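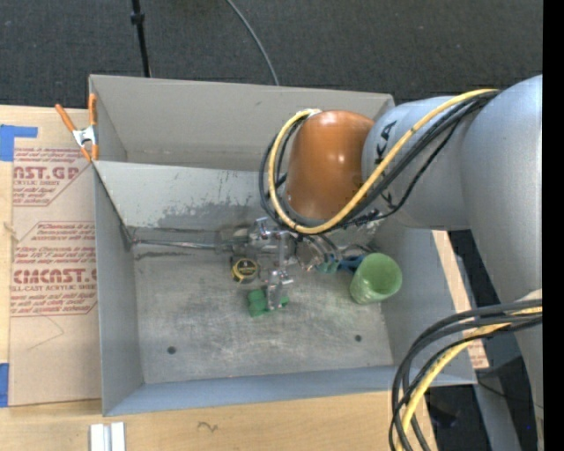

Urnstead, July

The Dorora cell is a small bin-picking station in the Samance workshop at Urnstead. It consists of one robot arm with a slim metal gripper, an open sheet-metal bin on a wooden tabletop, and a control cabinet under the bench. It practices lifting mixed household objects, such as a tape measure or a cup, and it is a delight to look after, mostly because nearly every part of it can be reached with ordinary hand tools.

Layout

The gray bin sits low enough for the arm to come in over the side wall with its gripper pointing down. Cardboard from a pack of acrylic sheet stands against the left wall, held at the corner by an orange spring clamp. Murray Simard, who laid out the bench, tried three bins before settling on this one. Its sloped left wall lets round objects roll back toward the middle, a lovely bit of free help for the gripper!

Cable dressing

The cables run along the outside of the arm, loop past the orange-brown joint cover and carry on to the wrist. Getting that loop right is the best-loved small job on the cell. With too little slack the bundle pulls when the wrist turns all the way over; with too much it can brush the bin wall. The workshop sets the loop with the arm at full reach, then swings each joint slowly through its travel at 13 percent speed while a second person watches the bundle. Nouhaila Chraibi wrote the procedure, and her note on wrapping the bundle ("snug, never tight") is still taped inside the cabinet door.

Gripper care

The fingers are thin and will bend if they are driven into the floor of the bin. They are checked against a flat gauge every 400 picks and wiped down at the same time. A bent finger comes off with two screws and goes back on in 14 minutes, a workshop record held by Azra Matić. After a swap, the gripper height has to be taught again at four points on the bin floor.

Bin floor

Scuffs and gray smudges build up on the metal and are left alone unless they upset the vision software. Dolores Van Dusen keeps a set of reference views for comparison and retrains the background once the match score slips.

Service history

The cell passed over 318 hours of running before its first wrist cable change. A Durrani control cabinet replaced the original one afterward, and the old cabinet is kept for spares.

See also: Cable management; Bin picking; Gripper calibration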